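Help board > Robot arms and small cells > Setup and maintenance

Two arm cell: wrist cameras look soft and full of shadow, left arm holds the basket rim too hard

Posted by grillau_bench, 8/7/21

Hello all. I look after a small cell with two arms which stand on opposite sides of a white table. The task is simple to explain. The left arm takes the rim of a woven plastic basket and keeps it steady, and the right arm picks a teal cube and puts it in the basket. We have a head camera over the table and a small camera on the wrists.

I took over this cell when my colleague changed to the Dramby line, and I received a folder with settings but not so many explanations. Until last month I only had to clean it and start it. Now I must also set it up again after every move of the table, and I have three problems which I think are connected, but I am not sure.

First, the wrist view. When the arm is near the table the picture is soft and almost everything is gray. There is a wide shadow in the middle and only a corner of the basket can be seen. The Sakumix viewer says exposure is good, but the program which looks for the basket rim loses it very often from these views. From the head camera it finds the basket every time.

Second, the small dark points. I see them on the white surface in some wrist views. I do not know if they are on the table or on the lens glass. I wiped the lens with a dry cloth and I could not decide if it became better.

Third, the grip on the rim. The basket is flexible and the rim is made of loops. If I close the left gripper with the old force value, 700 in our software, the loops are pressed flat and the basket jumps a little when the gripper opens. If I go down to 600 it is more gentle, but sometimes the basket turns when the cube goes in.
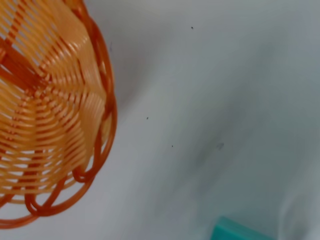
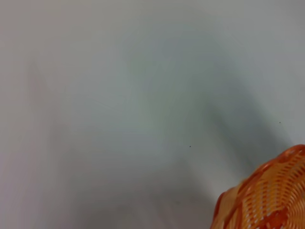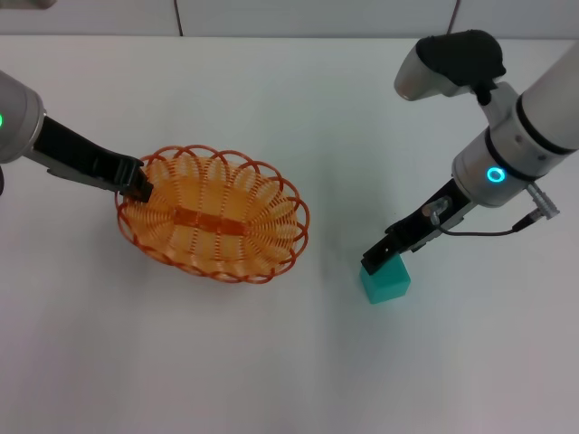
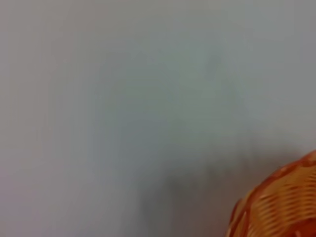

Photos: grillau_bench. Free to use on this board, please keep the name with them.

The third one is from the head camera, so you can see how the arms stand. The other three are wrist views. In the first of them the rim is at least large enough to work with, and the cube just comes in at the bottom. In the second and the fourth I have only the corner of the basket at lower right, and these are the ones where the program has trouble.

What I tried until now:

I changed the exposure time of the wrist cameras from 8 to 30 milliseconds. The picture became brighter, but when the arm moves everything is smeared, so I went back to 8.

I made the hand-eye calibration again, two times, with the printed board from the folder. The error value was nearly the same both times, so I believe the calibration is fine.

I turned off the lamp on one side. The shadow moved to another place but it did not go away.

My question is in what order I should repair these things. I can stop the cell for one morning but not for longer. I would also like to know if a white table is simply a bad choice. It was white before I came, and I would need to ask for money if we change it.

Thank you for reading, and excuse me for the long text.

apaza_cells

Hi, good photos, they help. I look after four cells of similar type and I would do it in this order: light, lens, approach path, and force last. If you adjust the force first you will do it again later, because the place where the gripper meets the rim will change.

Light. The arm itself is probably standing between your lamp and the table. One lamp off only moves the shadow, as you found. You need light from more than one direction, and it should be soft. We have two long lamps, one at each side of the table, with white diffuser sheets in front of them. Put them higher than the highest elbow position of the arms. Then run the program slowly with the grippers open and watch the wrist view. There will still be some shadow close to the table, but it should be weaker and you should not see one dark band.

Lens or table. There is an easy test for the specks. Move the arm a small distance sideways and watch the live picture. A point which stays at the same place in the picture is on the lens or on the sensor. A point which travels together with the basket is on the table. In your second photo I see two of them, and in the first there are three and also a gray smudge. The fourth looks clean to me. If it is the same camera in the three photos, dirt on the glass should normally be there every time, so I would bet on the table. But please do the test and do not trust my bet.

For the table, use a damp cloth without soap, then a dry one. For the lens, use an air blower first and only then a lens cloth. If you wipe first, you push hard dust over the coating. I damaged one lens in this way and had to order a new one.

Focus. The small cameras usually have a fixed lens with a little ring and a drop of lacquer or a small screw on it. Check at what distance yours is focused. Ours came focused for far away and everything near was soft. Put a page with small printed text at the height of the basket rim, move the arm to your normal grasp position, and turn the ring until the letters are clear. Mark the ring with a pen and fix it again. After this you must repeat the calibration, so do not calibrate before. It means your two calibrations are lost work, I am sorry for this.

Approach path. In your second and fourth photo the basket is too far in the corner. No program likes this. Add a look position before the grasp, a little higher and more to the side, so that the whole rim is in the view. Take the rim position from there, then go down without asking the camera again. On our cells this helped more than every other change — more than new lamps also.

Force. Keep the lower value and change the finger surface. We put thin silicone pads on the fingertips and now the basket does not turn. Check the pads every week and replace them when they become shiny. Also try to close the gripper directly over the loops, with the fingers deep enough that they reach the woven part. If you hold only the ends of the loops they bend, and then you want more force, and then you have the jump when it opens.

I would keep the white table. An orange basket on white is an easy color for the program. If it shines, take a matte sheet.

tablesaw_n

just paint the table black. we did this and the shadows are gone

apaza_cells

With black the shadows are hard to see, yes, but then the black gripper is also hard to see against the table, and his are black. I would not begin with this.

mk_fixtures

One thing I would add. Look at the cable on the right arm, the thin one which goes from the wrist in a loop down to the gripper. It may be fine, but with a loop like this I always check that it does not touch the table or the basket when the wrist turns fully. Move the last joint by hand mode to both ends and look at the connector at the same time. If it pulls, give it more length or fix it with a soft strap on the link. Do not use a hard cable tie, it cuts the jacket after some months.

And write down the force value with the basket type. We have three kinds of basket in the store room, and they do not bend in the same way. The value from your folder was maybe good for another basket.

grillau_bench

Thank you all. I made the sideways test this morning and the points travel with the table, so they are not on the glass. The focus ring was also not fixed, I could turn it with one finger. I set it with a printed page at rim height and put a drop of lacquer.

The look position is now in the program and it finds the rim from there. I ordered the silicone pads and I stay at 600 until they come. The cable on the right arm has enough length at both ends of the joint, but I put a soft strap anyway. The lamps must wait until October, when we get the new budget.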